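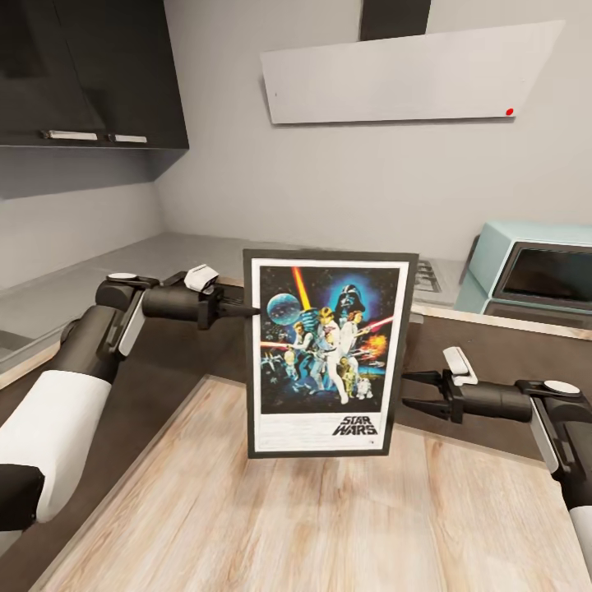 Two-arm handover: left gripper lets go before the right one has closed

Posted by Thu Đinh in Grippers and Handover
Tags: Drostau, Skerov, handover, dropped object

Hi all! First post after months of reading, and I'm having a great time with this project apart from one very stubborn fault.

I'm running a Drostau two-arm setup in the Skerov simulator, in the kitchen world. The task is to pass a framed Star Wars poster from the left gripper to the right one over the wooden counter. The left arm pinches the frame by its edge and holds it just above the top, the right arm comes in with its jaws open, closes on the other edge, and then the left should open. When it works it is a lovely thing to watch!

When it doesn't, the right gripper stops short with its jaws still open, sits there, and then the left one opens anyway. Down goes the poster. The task runner (Hutudness) marks the step as done and carries on to the next one with nothing in its hand.

From the log of one bad run:

step 1605 right arm: at pregrasp
step 1605 right gripper: close requested
step 2347 left gripper: open requested
step 2347 handover: complete

There's no "right gripper: closed" line anywhere. In good runs there is one, and it comes before the left gripper opens.

What I've tried:
- more grip force on both sides (no change)
- slowing the right arm down (drops happen more often, which surprised me)
- making the frame lighter
- a fresh install of the gripper driver, the Dal Bello one

I'd like to move this to the real arms in May, and I really don't want a glass-fronted frame hitting a counter with people standing next to it. Where should I be looking?

3 replies

Guido D'Amico
Had the same with a mug. Turn the friction up on the finger pads, that fixed mine.

Thu Đinh
Thanks Guido! Tried it just now and the poster still drops. The right fingers never reach the frame in the bad runs, so I guess friction doesn't get a chance to help.
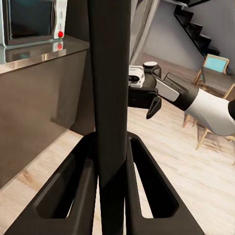
Lucrezia Marchetti
replied at 9:40 pm, marked as helpful by the original poster

Oh, I know this one, and your log is a big help! You have two faults here, one on top of the other, and it pays to take them apart.

The one that drops the poster is the release rule. Look in your Hutudness handover step for a setting called release_after. On the setup I inherited it was 2000, in milliseconds, and it means exactly what it says: two seconds after asking the right gripper to close, the left one opens. It never checks whether the close happened. That also fits what you saw when you slowed the right arm down -- it still had ground to cover when the clock ran out.

Change it so the left gripper opens only when all of this is true:

- right gripper reports closed on an object
- its finger gap matches the thickness of the frame, give or take a little (a gripper that has shut on thin air will have a gap near zero)
- the right wrist feels some of the weight after a small test lift

If any of those is missing, the left arm keeps holding and the run stops with an error. Please do this part first, even before you know why the right gripper isn't closing. A stuck robot still holding a frame is a good result!

The second fault is the right arm stopping short. I'd check the pregrasp point. If it is set from the counter and not from the frame, then any tilt in the poster moves the edge away from where the right arm thinks it is. Mine leaned a bit in the left fingers every time. Tie the point to the frame's own pose and read that pose again right before the last approach.

For the real arms: swap the glass for a plain sheet of plastic, put foam on the counter, and keep everyone outside the reach of both arms. The stop button should be in someone's hand. Test what a stop does to the grippers, too. Some drivers open the fingers on a stop, and you want to find that out with a piece of cardboard.

Xinyi Pan
Agree with Lucrezia. One thing to add: write yourself a test where the right gripper is told never to close. The correct outcome is that the left one never opens. I run mine every time I touch the handover code and it has caught me twice -- once on a typo.

I also wouldn't trust "complete" in that log until you've seen which line of code prints it.

Thu Đinh
You people are wonderful! release_after was there, set to 2000, just as you said. I took it out and added the gap check and the weight check. Ran 239 handovers overnight and had no drops. A handful stopped with "no object in right gripper", all with the frame leaning, so the pregrasp point is next. Xinyi's never-close test passes as well. I'll post again once the frame pose is wired in.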